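4.2 The open day

We ran the open day at Pelteck on a Sunday in July, and I'll admit I was nervous! Alžběta Skála drove the arms while I talked, usually to 6 visitors at a time.

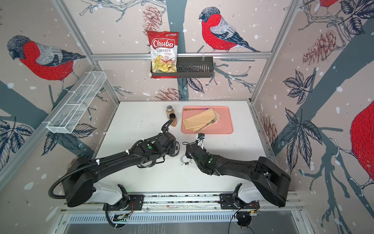

Each group got 30 minutes, and most of them wanted to know how long the thing takes to learn (longer than they'd hoped).

Children asked the best questions, mostly about mistakes. Alžběta was happy to talk about those, and clear plastic came up a lot – a pouch with a black zip and a dark cable coiled inside gives the wrist camera plenty of glare to deal with.
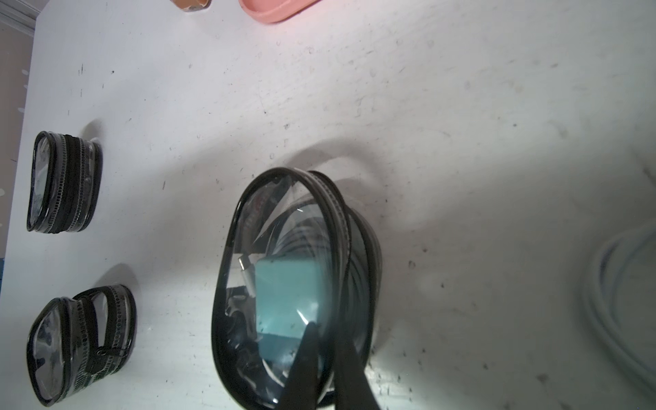

Our comment cards went to Suleiman Akande for coding. He liked the ones that argued with us, and so did I, whether they were about speed or noise or the point of it all. The black fingers coming down over the big clear pouch are the sort of view we put up on the side screen, and people kept drifting over to it.

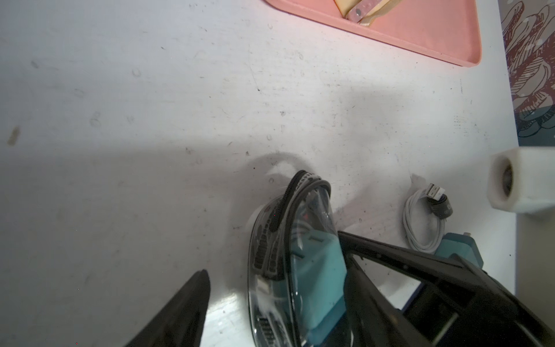
Figure 3. Wrist view with a clear container between the gripper parts and the pink tray beyond.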